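Frequently asked questions about play food and toy kitchens

Lwazi Baloyi answers the questions that come in most often at Pamholm, our toy advice page. We don't sell anything, and we have our doubts about a good deal of what is sold.

Does pretend food teach children to eat well?

I doubt it. Plenty of boxes say so, usually next to a drawing of a smiling carrot. A child who serves you a felt broccoli forty times before lunch may still push the real one off the plate. Pretend cooking is good fun and there's a lot of talking in it, and I'd buy it for that. If a seller claims more, ask how they know.

What age is it for?

Go by the age mark on the pack for safety and by your own child for everything else. Small parts are the thing to watch. Loose peas, olives and egg yolks are a bad idea in any house with a baby, whatever the older one has promised.

How many pieces do we need?

Far fewer than you'll be offered. Our reader Mrs Siqueira wrote in June to say she had bought a set of 31 pieces and found the same few in use every afternoon, with the rest under the sofa. Sets get bigger because a big number looks good on the front. Count the plates and cups separately before comparing prices, as they are often thrown in to push the total up. We looked at one 16-piece box where the paper menu had been counted as a piece.

Is wood better than plastic?

It's heavier, it looks nicer on a shelf and it costs more. It also chips, and it can't be left in the bath. Plastic can be washed up with the dinner things if the label allows it, and a child won't care which one you chose. I'd be wary of "natural" on a label until it says what the paint is.

Should we buy burgers and chips, or only fruit and veg?

Buy what your family eats, burgers included. I have never seen good reason to think a toy burger leads anybody astray. It's also one of the better pieces for play, as everyone knows what it is and it can be ordered, cooked, sent back and ordered again.

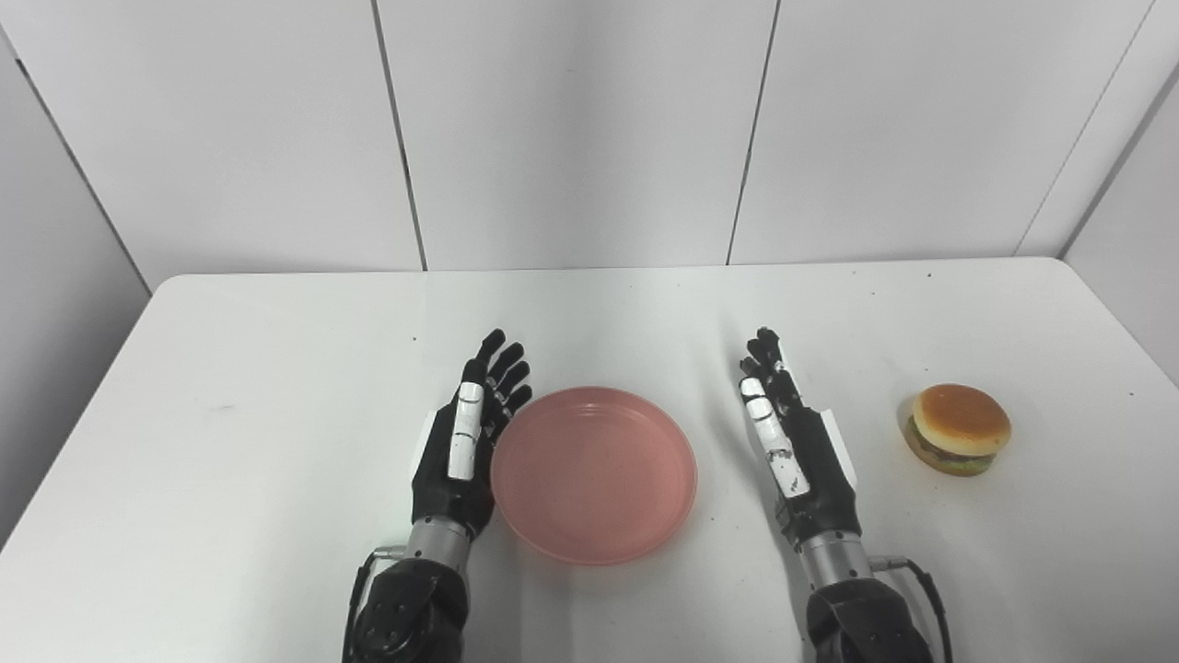
A toy burger and a pink plastic plate.

People do write to tell us off about this answer. They're welcome to, but I'd like to hear about a child who was put off apples by a bun.

What about the sets that talk?

The Predura range is the one we're asked about, with a till that beeps and a hob that makes a frying noise. The hob is quite clever for a morning. After that it is the same frying noise. Check for an off switch, check that the battery door needs a screwdriver, and ask a friend who owns one whether it still gets switched on.

Do we need a toy kitchen to go with it?

No. An upturned box with rings drawn on it does the job and can be thrown out when you're sick of it. If you want a proper one, measure the room first. Wosach make a corner model listed at 1,999 in the currency of wherever you happen to be looking, which tells you something about how they arrive at their prices. It's well put together. It's also a cupboard with a pretend tap.

Can I wash fabric food?

Sometimes. The label will say, and if there's no label I'd stick to a damp cloth. Filled pieces take ages to dry in the middle — up to 2 days on an airer in our house — and a musty sausage roll is past saving.

Is second-hand all right?

Yes, and it's where I'd start. Look for cracks, flaking paint, loose magnets and old hook-and-loop pads coming away from cut-and-slice fruit. Throw out anything with a loose magnet straight away. Don't try to glue it, even if the seller says it only needs a dab. Missing pieces don't matter much.

My child only wants to play with the real pans.

Let them have an old one with a wooden spoon, well away from the cooker. You may find the toy pans were money wasted. We did.

Do you get paid to recommend anything?

No, and you'll notice we don't recommend very much. Firms do send samples now and then. Those go to a local playgroup when we've finished looking at them, and no firm sees an answer before it goes up.

My question isn't answered.

Write to us through the contact page with the name of the toy and the age of the child. Replies can be slow in the run-up to Christmas. We don't give valuations of old toys.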